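Notebook, floor and cables, front room
30/12/2019
K. Chamoun

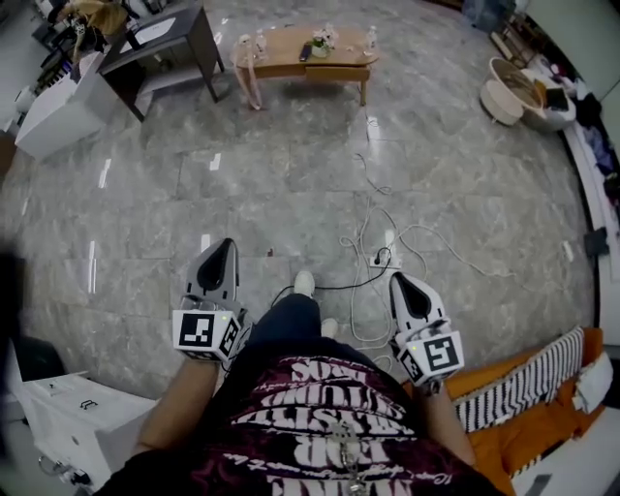 Can a power strip stay on a polished floor where people walk?
Only for as long as the job takes, and with the leads gathered to one side. For anything longer it goes against the wall.

Floor is grey marble tile, polished. Power strip currently near the middle, white and black cables around it in a tangle. Low coffee table ahead of it, desk with the white top on the left, two round baskets towards the wall on the right.

Purpose of today: get the strip off the walking line and decide on a fixed position before the Lukine shelving is delivered in April. Callum Imrie wants the coffee table to stay where it is. Agreed, provided the bottles come off it before anyone pulls a lead past the legs. The strap or cord hanging down at the left side of the table is to go up on top or in a basket. It is at exactly the height to catch a foot.

Position A: strip behind the desk. Shortest run to the socket, but the plugs cannot be reached without moving the desk.
Position B: strip along the wall by the baskets. Longer run, easy to reach. Baskets shift 500 mm towards the corner.
Position C: strip under the coffee table. Rejected. The lead still crosses the floor and people put their feet there.

Measured wall length available for B: 2,165 mm from the corner to the door trim. Lead on the strip, plug to body, 1,347 mm. That reaches the socket with a small amount spare, no extension needed. Do not chain a second strip to gain length.

Cable clips: tried the Dunex adhesive type on a spare tile. Held overnight on a tile wiped with spirit, lifted at one edge on a tile wiped with washing-up water only. Spirit it is. Spacing 100 mm at the bend, wider on the straight, to be judged by eye. Mokoena trunking is neater but needs screws and I am not drilling the tile or the skirting.

Sorting order for the tangle: switch off at the wall, unplug everything, lay the leads out singly, tag both ends, then plug back only what is in use. The loose white cord gets checked first. If it has nothing on the other end it goes in the drawer. Black leads get white tape and white leads get black tape, otherwise the tags cannot be read from standing height.

Callum asked about a rubber floor cover for the times when a lead has to cross. Landetix do one with a bevelled edge. Concern is that rubber creeps on a polished surface and may mark it. Would want a sample left down for a few weeks in the corner before buying.

Note on cleaning: mop the tile before the clips go on, then leave it to dry fully. Strip stays off the floor during mopping, on the desk, unplugged.

Open:
- Callum to confirm B
- tape, both colours
- ask Landetix for an offcut
- re-measure the door trim, the figure above was taken with the door open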